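Cue ball drifting left on slow shots, is it me or the table?

Joni Tuominen
I play English pool in the Pirnley league, second division. On our home table anything rolled slowly up the left rail drifts off in the last foot and misses the pocket. Hard shots are fine. The cloth was changed in July. The bar owner says the table is level and I need to follow through more. How do I check without annoying him?

gikero559
Follow through more. Sorry, but it's usually that.

Dijkstra
I wouldn't blame your cueing yet. Put the cue ball on the baulk line and roll it up the table with just enough pace to reach the top cushion. Do that five times, then do the same from the other end. If it drifts toward the same side of the room both ways, the table is out of level. If it only happens in one spot, suspect the slate or something under the cloth.
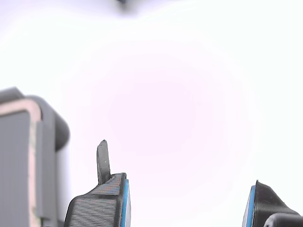

Brush the cloth before you test, always in the same direction, and wipe the ball. A chalk mark on it is enough to throw off a slow roll. Ours in Fomelby was out at one leg – the fitter charged 105 for the visit and was gone before lunch.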